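We use cookies to remember your login and your reading place. By continuing to browse you accept this.

Slippers for guests, yes or no?

tulholm_mary wrote:
My mother-in-law is coming in May with her two sisters, and I've been going back and forth over whether to ask everybody to take their shoes off at the door. We never did growing up (my dad wore his boots to supper!), but we have pale rugs now and a baby crawling on them. Would you feel put out if someone handed you slippers?

Uvano Pete wrote:
Not one bit. My wife's family has always done it, and I've come to love it, it feels like being told to stay a while. Have a few sizes out where people can see them, so they can help themselves and you never have to say a word.

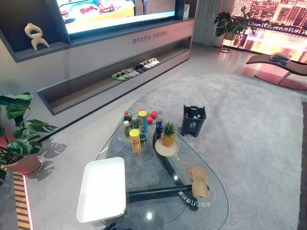 Sutherland Home & Hearth Reader, No. 16, p. 40

Pete again. A lit shelf like that is more than we'd ever manage, ours live in an old apple crate, but I do like the different colors. My aunt always goes straight for the green.

gracie_o wrote:
I'm going to disagree, kindly. I have bad arches and I need my shoes, and borrowed slippers make me wobble. Last Friday I spent a whole dinner worrying about the stairs. Please let people say no without a fuss.

Uvano Pete wrote:
Fair point, but couldn't you bring a pair of your own, just for indoors?

gracie_o wrote:
I could, if somebody told me beforehand! That's my whole complaint, Pete.

tulholm_mary wrote:
You've both helped more than you know. I'll call ahead and mention it, and I'll put a chair by the door. I found 3 pairs of washable ones at Tuvetti, so the sisters are covered, and anyone who wants to keep her shoes on can wipe them and come right in.

Contact the moderator: Graciela Ojeda | Back to top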